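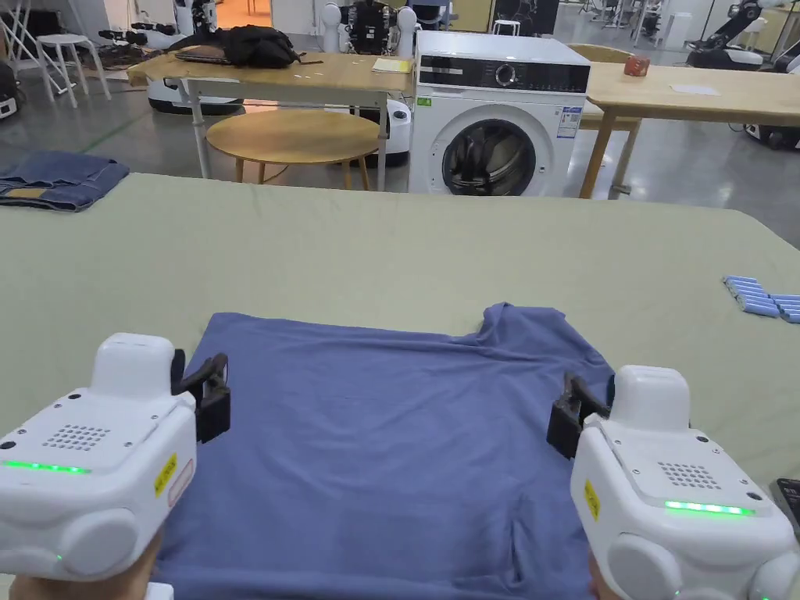 Main folding table with a T-shirt laid out, folded jeans at the left edge, washing machine behind.

Ocampo Garment Sorting and Folding Project
Interim progress report to Nelier
Sep 27, 2024

Scope of this report

This report covers the second stage of the project: the setup of the folding area in the Lulard workshop, the written folding procedure, and the first run of garments through it. Collection of donated clothing was covered in the first report and is mentioned only where it affects the folding work. Costs are stated in US dollars.

Status against plan

The plan for stages two and three calls for 638 garments to be sorted, washed, folded and logged. At the close of the reporting period 271 had been completed. A further 16 were withdrawn at inspection for stains or open seams and are not included in the completed figure. Withdrawn items are bagged separately and will be reviewed once a repair budget is agreed.

Work started later than scheduled. The folding table was delivered with the wrong leg set and could not be used at full height until the supplier, Bronetti, sent replacements. The lost time has been partly recovered by working on T-shirts and jeans first, as these make up most of the stock and need the fewest steps.

Folding area

The folding area occupies part of the open workshop floor. It consists of the large main table, which is kept under a pale cloth, and a smaller table with a light wooden top and white metal legs set back toward the washing machine. The smaller table is used for bags, the laptop and notes. A round wooden table is stored under it.

The cloth was added after the first trials. On the bare tabletop, thin cotton slid when one side was pulled straight, and the opposite side had to be held down. With the cloth in place the garment stays where it is put, and both sides can be worked in turn. The cloth itself creases with use and is pulled flat between garments. A crease under a T-shirt tends to show up as a false wrinkle and leads to extra smoothing that does nothing for the shirt.

The placement of finished items is fixed. Folded jeans go to the edge of the table, clear of the working area, with the waistband patch left visible so that the maker can be read without unfolding.

Procedure for T-shirts

The procedure was revised twice in the period. Version one began with the garment already flat, on the assumption that it would come from the basket in a usable state. It did not. Items came out bunched, often with one sleeve inside the body, and the time spent getting to a flat start was longer than the fold itself. The current version treats spreading as a separate stage with its own log entry. A crumpled shirt is first lifted by a small pinch of fabric near the middle, to find out which layer is on top and

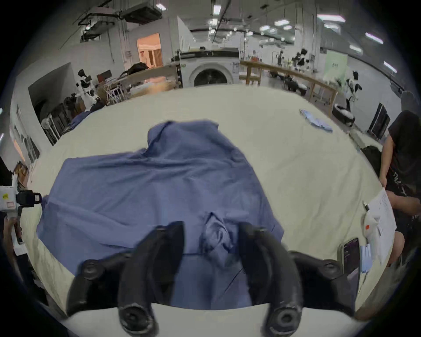 where the hem lies. It is then set down and opened from the hem outward. Pulling from the sleeves was dropped, as it stretched the shoulder seams on lighter fabrics and left a raised fold across the chest.

Once the shirt is open, the collar is placed toward the far side of the table and the hem toward the operator. Wrinkles are worked out from the center to the sides. Small wrinkles are accepted at this point. The limit set in the procedure is that no fold may stand up from the surface at either shoulder when the first side is turned in, because that fold is carried into every later layer and cannot be removed without starting over.

The sides are then turned in to meet behind the collar line, the sleeves are laid back on themselves, and the length is folded in thirds. Long-sleeved items follow the same order with one more sleeve fold – the written sheet will be updated to show this, as operators have so far been doing it from memory.

Procedure for jeans

Jeans gave little trouble. One leg is laid over the other, the seat is squared, and the length is folded to the knee and then again. Two points were added to the sheet. Pockets are emptied and pushed flat before folding, and the zipper is closed. Open zippers had caught on the cloth and pulled it out of line.

Dark garments

Navy and black items remain the slowest group. Seams and edges are hard to tell from ordinary creases, and a sleeve folded under the body can be missed until the final fold comes out uneven. The practice now is to set dark items down near the front edge of the table and to find the collar by touch before any spreading starts. The pale cloth helps with the outline of the garment but not with the detail inside it. A lamp at a low angle was tried for one session and gave clearer edges, at the price of glare for the person opposite. No decision has been made on a permanent fitting. 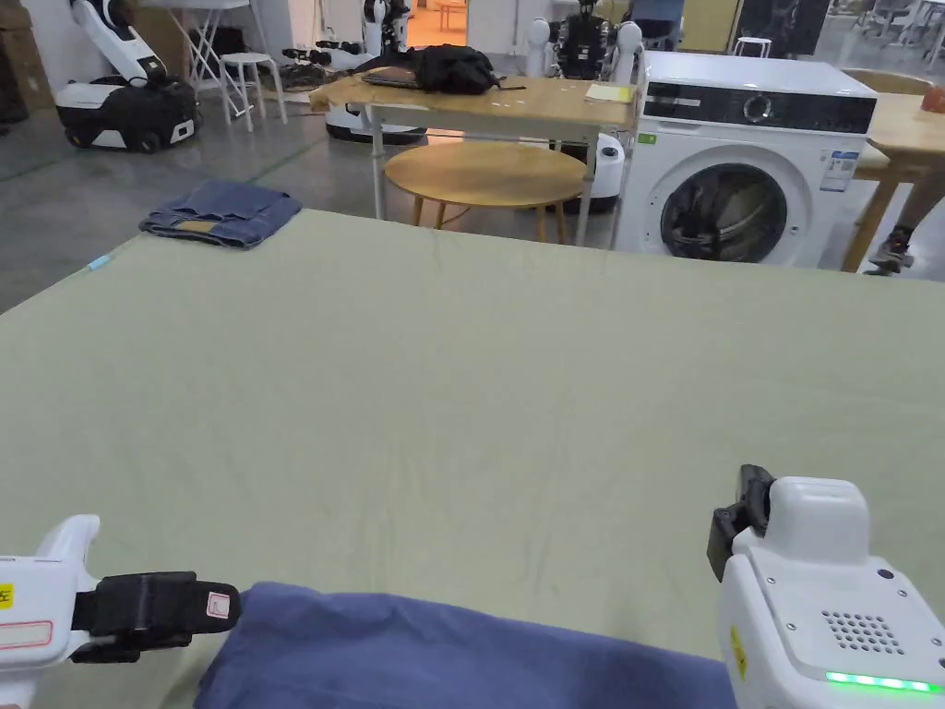

Washing

Washing takes place on the same floor, in a front-loading machine a short distance beyond the main table. Loads are sorted by color before washing and kept together afterward, so that each folding session deals with one color group. This makes the log simpler to keep. It also means that a session of dark items runs well behind a session of light ones, and the weekly figures should be read with that in mind.

Drying is the current limit on throughput. Items that are still damp at the seams do not hold a fold and are returned to the rack, and on several occasions the table stood waiting for stock.

Workspace 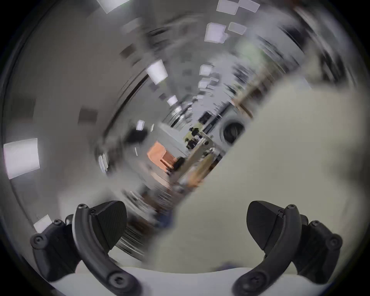 Workshop interior, with the ceiling light panels.

The workshop is shared, and the folding area has no walls of its own. Overhead lighting is even enough for general work. The floor is concrete and needs sweeping before each session, as any garment that touches it goes back to the wash. Small items such as phones and papers have been left on the main table during sessions. The procedure now asks for these to be kept to the right side, away from the spreading area.

Costs

Spending in the period came to 1875, covering the main table, the cloth, drying racks, detergent and printing of the procedure sheets. The replacement leg set was supplied by Bronetti at no charge. No funds were moved between budget lines.

Work for the next period

The long-sleeve sheet will be issued first. A second drying rack position will be marked out near the washing machine, and the low-angle lamp will be tested again with a shade fitted. Shirts with buttons have not been started. They will be introduced in November, after the remaining T-shirts are finished, and the count of completed garments by type will be sent to Nelier with the next report.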